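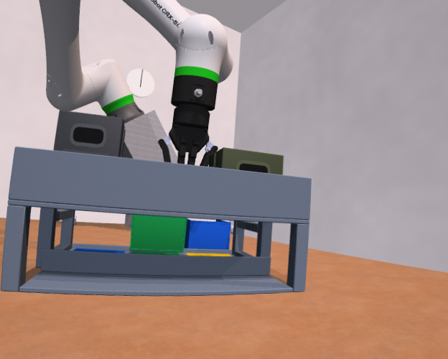
Re: [amini-endurance] Magnesium powder and upset stomach before long rides

17th December
Posted by a list member

Hello all,

I reply to the message below, which I read yesterday evening and again this morning. I am not a doctor or dietitian. I ride long distances and I have taken magnesium for several years, with the same problem as you at the beginning. English is not my first language, so please ask if some part is not clear.

> I started with the Vanine magnesium powder in July, after I had cramps in both
> calves on the last hour of a long ride. I take two scoops in a glass of water
> before I leave home. The cramps are maybe a little better, I am not sure. But
> now I have a different problem. One hour into the ride my stomach makes noise
> and I need to find a bathroom quickly. It has happened on four rides. On rest
> days I have it too, but less.
>
> Is this normal with magnesium? Should I stop, or does the body get used to it?
> A friend at my club takes Trusileck tablets and has no problem at all. Also,
> does it matter that I take it with my electrolyte drink? The drink has some
> magnesium in it, I think, but I threw away the box.

Yes, it is a normal effect. Magnesium which is not absorbed stays in the intestine and pulls water into it. Some laxatives are made of magnesium for exactly this purpose. For most healthy people it is unpleasant and nothing worse, and it goes away when the dose is lower. If it does not go away some days after you stop, or if you see blood or have strong pain, then it is a different matter and you should see a doctor.

First I would look at the dose. I have a tub of the same Vanine powder at home. On my tub one scoop is 320 mg of magnesium, and the label says one scoop per day. You wrote two scoops. That is a lot at one time for any stomach, and you take it on an empty stomach just before you sit on a bicycle. Please check your own label too, they may have changed the scoop. Mine is from last year.

Please check also if the number on the label is for "elemental" magnesium or for the whole compound. I misunderstood this for a long time. A tablet with 2,000 mg of magnesium citrate does not contain 2,000 mg of magnesium, it contains much less, and the rest of the weight is the citrate. When you compare two products you must compare the elemental number in both. Perhaps your friend with the Trusileck tablets takes a much smaller amount than you do and neither of you has noticed it.

The form can also make a difference. Oxide is cheap and is absorbed poorly, so more of it stays in the gut. Citrate is absorbed better, but it is also known to loosen the stomach. Glycinate is usually the most gentle, and it is what I use now. It costs more. I buy it from Clomia when they have the large bag, but any pharmacy will have some version.

About your electrolyte drink: yes, it counts. If there is magnesium in it, you must add it to the powder. There is another thing. Many sports drinks have a lot of sugar, and some sugar-free ones have sorbitol or another sweetener which has a laxative effect by itself. So it is possible that the powder and the drink are doing it together. I would not try to guess from memory. Look up the ingredients on the website of the maker, or buy a new box and keep it this time.

What I did myself, and what I would try in your place:

1. Stop the powder completely for one week. Keep the same drink and the same breakfast. If the stomach is quiet, you have your answer about the powder.

2. Start again with half a scoop, in the evening, with dinner. Do not take it before a ride.

3. Stay with this for two weeks before you change anything. I changed three things in one week and learned nothing from it.

4. If all is well and you still want more, go to one half scoop with breakfast and one half with dinner. I would not go above the dose on the label without medical advice.

Now about the cramps. Here I must be careful, as I know people on this list have strong opinions. From what I have read, the evidence that magnesium helps against exercise cramps is weak, unless your level was low to begin with. Many cramps in the last hour come from tired muscles, from a pace that is higher than in training, or from a saddle position that was changed. In my case the cramps stopped in the same season that I started magnesium, but in that season I also rode much more in winter and I lowered my saddle a little. I cannot say which of these helped me. I still take a small dose and I admit it is partly habit.

You can get much of your magnesium from food too. Pumpkin seeds are very good for this. I put 30 g on my oats in the morning. Beans, spinach, almonds and whole grain bread have it also. Once I wrote down everything I ate on a normal training day, and it came to 2,664 calories, and the magnesium from food alone was already enough. I was quite surprised. If you eat well, it may be that you need no powder at all.

Two warnings. If you have any kidney problem, please do not take magnesium without asking your doctor, as the kidneys must remove what you do not need. And if you take antibiotics, thyroid tablets or medicine for the bones, magnesium can block some of them when taken at the same time. A pharmacist can tell you how many hours to leave between them. It is a free question and they are used to it.

One small question back to you. Do you mix the powder fully before you drink it? When I used Vanine the last part at the bottom of the glass was thick and very sour, and if I drank that part quickly I felt it. More water helped, and it tasted better also.

Please write again after your week without the powder. I would like to know the result, and I think the person who asked about cramps in the autumn would like to know too.

With kind regards from a cold and wet place

Related messages
- Cramps only in the left calf, any ideas?
- Trusileck tablets: with food or without?
- Pumpkin seeds, salted or plain
- Re: Re: Electrolyte drink tastes like soap
- Clomia delivery times in winter
- Iron test results, how to read them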